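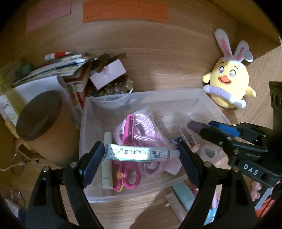 Why won't the lid of my clear storage box stay shut at one end?
Something inside is standing higher than the rim, or the rim has bowed outward so the catch no longer meets it. Empty the box and close it. If both ends click, look at what you put in it and how it was stacked.

Ticket: lid pops up on desk box
Product: Zulska clear desk box, medium
Sold by: Prirnholm
Opened: 13 August 2021
Status: closed by customer, with comments

Customer's report

I bought this box to get the small stuff off my desk. The label says it "tames everyday clutter." It holds clutter, I'll give it that. The lid goes on, I press down both ends, I hear two clicks, and some time later the left end is up again. I have pressed it, leaned on it and put a dictionary on it overnight. Same result.

Contents at the moment: a pink jump rope, a pair of scissors with magenta handles, a tube of cream, a stick tube, a white ring-shaped thing I keep meaning to find a home for, and some loose odds and ends. None of this is heavy. I don't accept that I overfilled it, and I'd like that noted before somebody suggests it.

Reply 1, Prirnholm customer help

Thank you for getting in touch. Please check that the box is not overfilled. The contents should sit below the rim on all sides. If the problem goes on, warm the lid in your hands for 30 seconds before closing it, as this helps the plastic settle.

Customer

Warmed the lid in my hands. Felt silly. Lid came up again before I had finished my coffee. I would like to know who tested this advice and on what.

Reply 2, Prirnholm customer help

Sorry to hear that. I have passed this on to Obed Frimpong, who handles the Zulska boxes.

Reply 3, Obed Frimpong

Please ignore the hand warming. It was written for the old Lamptey lids, which were a softer plastic, and I have asked for it to come out of the standard replies.

Could you do these in order and tell me what happens at each step?

1. Empty the box all the way and close the lid. Leave it for an hour.
2. Put back everything except the jump rope. Close, leave it for an hour.
3. Add the rope last, on its own, and watch the left end as you press.

Customer

Fine. I don't see what the rope has to do with it, but fine.

Step 1: lid stayed down at both ends for the full hour. So the catch isn't broken, which I had been hoping for, as I wanted a refund.

Step 2: stayed down. I laid the scissors flat on the bottom this time. Normally they go on top of the rope with the blade pointing up a bit, wherever they land.

Step 3: clicked, then up again after up to ten minutes. I timed it once and didn't feel like timing it again.

I should add that the rope is coiled up and partly in a clear plastic bag. I thought the bag was keeping it under control.

Reply 4, Obed Frimpong

A bundled rope acts like a spring. It squashes down when you press the lid and then slowly pushes back, and anything lying on top of it gets lifted too. A bag makes this worse if there is air in it. Take the rope out of the bag, lay it around the inside walls in one loose ring, and put the other things in the middle. Tubes flat, scissors flat and closed.

If you would like a deeper box, the Sestatley fits the same shelf and costs $2 more.

Customer

I wondered how long it would take to get to the more expensive box. No thank you.

I tried the ring. The first try was no good, the handles of the rope crossed over each other and made a hump. Second try, handles at opposite ends, went in under the rim. I moved the cream out as well. Medicine shouldn't be rattling around with scissors in any case, and it now lives in the bathroom cabinet.

The lid has been down since last night. I don't call that fixed yet. I opened and shut it a few times this morning to see if I could make it fail and it held, but I have had things hold for a week and then quit.

Two complaints remain. The leaflet says nothing about springy items, just "do not overfill," and I had not overfilled it. And the left end still takes a harder push than the right, even with the box empty.

Reply 5, Obed Frimpong

Fair point on the leaflet. The left catch is often stiffer on this batch and should ease with use. If it hasn't in a month, reopen ticket 74 and I will send a new lid without asking you to test anything.

Customer

Closing for now. I have kept the receipt.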